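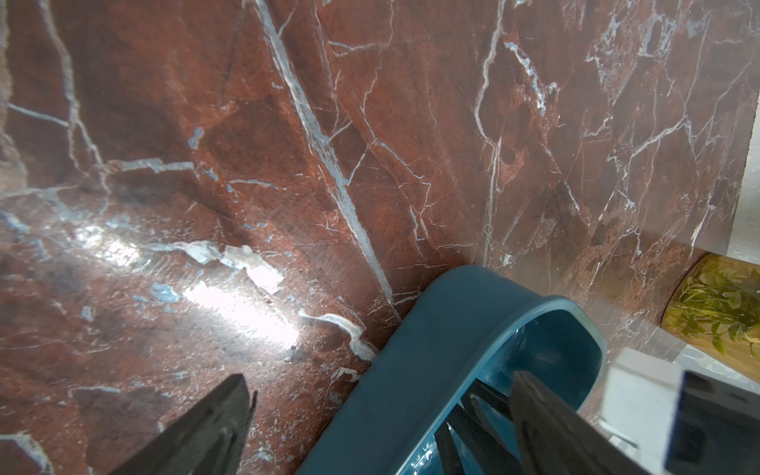

Marble counter, teal plastic basket.

Ellcombe cap table software, hosted version: quick review
Posted 27 May 2009 by Erdal Demirtaş

Short version, for people closing a round this week: buy it if you have a spreadsheet you're scared of. Skip it if you have two founders and an uncle. Longer version follows, typed fast, I have a call.

Background. I do the money side at Navham. We make chargers for delivery carts. Small angel round in April, notes converting, a pile of option grants going back to before my time. All of it lived in one spreadsheet that Costel Nistor built and then three other people "improved." It had 456 rows. It had a hidden column. The total came to more than a hundred percent of the company depending on which tab you believed.

So we went looking for something better. Ellcombe is from Troncombe, who used to sell share register software to registrars and now want to sell it to the rest of us. Runs in the browser. $19 a month for the basic plan, which stops at 100 holders. Next plan up they make you phone for a price. I hate that. Put the price on the page.

Setup

Import is by CSV only. No Excel. You save out as CSV, you match your columns to theirs, you hit go. First try it choked on dates, wanted day first, and told me so with an error that said "row invalid" and nothing else. Which row? Found it by deleting half the file and trying again, then half of that. Wasted most of a morning.

After the dates were fixed it went in clean. And then the good part, it showed a list of everything that didn't add up. Grants bigger than the pool at the time. A transfer with a seller and no buyer. One certificate number used twice. All of those were real mistakes and all of them were ours. Our lawyer, Azucena Meléndez, had been asking about the double certificate for months and I'd been telling her it was a typo. It was not a typo.

That list alone paid for the first year as far as I'm concerned.

Day to day

Adding a grant takes a minute or so. Name, date, amount, vesting, done. Vesting schedules are sensible, monthly or quarterly with a cliff, and you can save your usual one as a default. Leavers are handled ok: put in the last day and it works out what they keep and sends the rest back to the pool. I checked a handful by hand against the plan document and they matched.

Search is slow. Typing a surname and waiting, waiting. Also doesn't like accents, so searching for Melendez won't find Meléndez and the other way round. My own name I gave up on.

Reports look like they were designed for a fax machine. But they are right, and they print on one page, and the investors' people took them with no questions. Can't change the fonts or add a logo. Don't care much. Costel cares.

Round modeling

Why most people will be reading this. You put in a pre-money figure, the new cash, the option pool the investors want, and it shows who owns what afterward. Side by side, up to eight versions. Very good. You can see straight away that a bigger pool made before the money comes in is paid for by the founders, a thing I have tried to explain with a whiteboard at least twice and failed.

Convertible notes: supported, with discount. Caps, sort of. You have to enter a cap as a seperate "instrument" and then link it, and if you forget to link it the thing just ignores the cap and gives you a nice confident wrong answer. No warning at all. I caught it only as I'd done the sum on paper the night before. Troncombe, please fix this one before anything else.

Interest on notes is simple interest only. Ours is simple so fine. If yours compounds you'll need to work it out outside and type in the total.

Payout on a sale is in there too, with preferences, participating or not. Put in a sale price and see what each class gets. Sobering. Show it to your founders before they sign, not after. I didn't test anything with more than two classes of preferred, we don't have them.

Getting your data out

CSV again, everything, one button. Big plus. I asked Troncombe what happens if they go under, this year of all years, and got a straight reply from Usman Magsi on their support desk: export weekly, keep it somewhere else. Good answer. I do that now, it's in the calendar.

Security. Password and that's your lot. Read-only logins exist for lawyers and investors and you can hide individual salaries and notes but not individual holdings. So either your investor sees everyone or sees nothing. We gave the lead investor a PDF.

Support

Email, replies same day for me, twice within the hour. Phone is office hours and I got voicemail. The manual is a long PDF written for registrars, lots about dividend warrants and not much about notes. Look at the worked example near the back, it's better than the rest of it put together.

What else is out there

Tried the Magaña spreadsheet template too. Cheaper, one-off payment, nice charts. It's still a spreadsheet though, and in a year it will have a hidden column. Rutilio Tovar at our old accountants swears by it and does his clients' rounds in it, so maybe the problem is me. Fine for a first round if one person and only one person is allowed to touch it.

Law firms will keep the register for you. Costs more every time you ask a question, and in the middle of a raise you ask a lot of questions.

Good
The list of errors on import. Round versions side by side. Export. Leavers.

Bad
Cap linking, see above, be careful. Vague import errors. Slow search. Phone us for a price.

Would I pay again? Yes, have done, took the year. We're well under the holder limit and not likely to hit it untill the next round. If we go over I'll phone and add whatever they quote me here.

One more thing I forgot. It logs you out after a few minutes idle and doesn't save a half-typed grant. Lost the same one twice. Save first, then get coffee.

Update, same afternoon: Usman wrote back on the caps. Warning message is "on the list" for the summer release. No date. Accents also on the list, lower down.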